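# Fustach Drops the Lunch Buffet, Keeps the Soup

COSTCOMBE, November 13, 2022

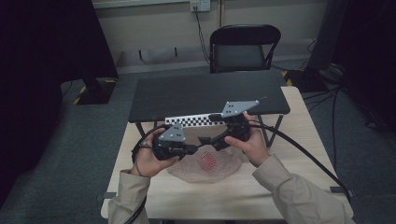
Fustach, the lunch chain that taught Costcombe office workers to stack potato salad like bricklayers, is closing its buffet. The flagship at 151 Rollemar Street served its last all-you-can-carry tray this week. The other seven locations will follow before the holidays, presumably so that customers have time to grieve on a full stomach.

The replacement is a short printed menu: four soups, three sandwiches, a grain bowl, and something called the Rollemar Plate, which the company describes as "a composed lunch" and which consists of roast chicken, beans, and half a pear. Portions will be set by the kitchen. Second helpings will be available to anyone willing to pay for a second lunch.

The chain says the change is about quality. A statement taped to the door at Rollemar Street speaks of "freshness, care, and a calmer midday experience." It does not mention the price of lettuce, although the manager on duty did, twice, before asking that we talk to the head office.

The head office was more forthcoming than usual. According to the company, the Rollemar Street buffet went through 2,451 pounds of food in July and threw out a share of it that a spokeswoman would only call "unhappy." The pricing did not help. Fustach charged one flat rate per tray and never weighed anything, a policy dating from the days when its customers were assumed to have shame. By this summer there were online guides to building a retaining wall out of celery sticks.

The soup survives. Fustach has been selling the same split pea since it opened, and it accounts for enough of the lunch trade that removing it was, in the company's words, "never on the table." The pea will be joined by tomato, chicken and barley, and a rotating soup of the week. The first soup of the week is also tomato, but with basil.

Bread remains free with any soup, one roll per bowl. Regulars will remember that this was technically the rule before, too.

Most of the rolls come from De Bruijn, the bakery on the north side of town, which has signed on to supply all eight locations under the new menu. Until now it served only three, with the rest getting by on a frozen roll best known for its durability. De Bruijn has added an overnight shift and expects to bake 2,181 rolls on a full weekday once the changeover is done. The bakery would not say what Fustach is paying for them, but it did say it was buying a second van.

Reaction at the flagship ran from mild to funereal. One man in a parking authority jacket said he had eaten from the buffet every working day since his divorce and would now have to consider other arrangements, possibly including cooking. A woman behind him in line said she was thrilled, having once waited eleven minutes while someone picked the olives out of a pasta salad. The two did not speak to each other.

Prices are the part most people will notice. The old tray cost $13. A bowl of soup with a roll will be $8, sandwiches start at a dollar more, and the Rollemar Plate comes in at $14, making it the first Fustach lunch to cost more than the buffet while containing a fraction of it. The company points out that the pear is local.

Staffing will stay level, at least to start. Buffet attendants are being retrained as line cooks and counter servers, and the chain says no one will lose hours during the switch. The steam tables themselves are going to a restaurant supply dealer outside town. The sneeze guards are also for sale, and interested parties may ask at the counter.

Punch cards from the buffet will be honored through the end of January. A full card, which used to earn a free tray, now earns a bowl of soup and a sandwich. Customers holding more than one full card may use them one per visit, a restriction the company added after a single afternoon of not having it.

Rollemar Street is closed for three days while the counters are moved, and reopens with the new menu at 11 a.m. on the fourth. The takeout window on the alley side will stay open in the meantime, selling split pea only, cash or card, no substitutions. The company is also dropping its slogan, "Take What You Like," from the awnings. The new awnings have been ordered and will say "Fustach."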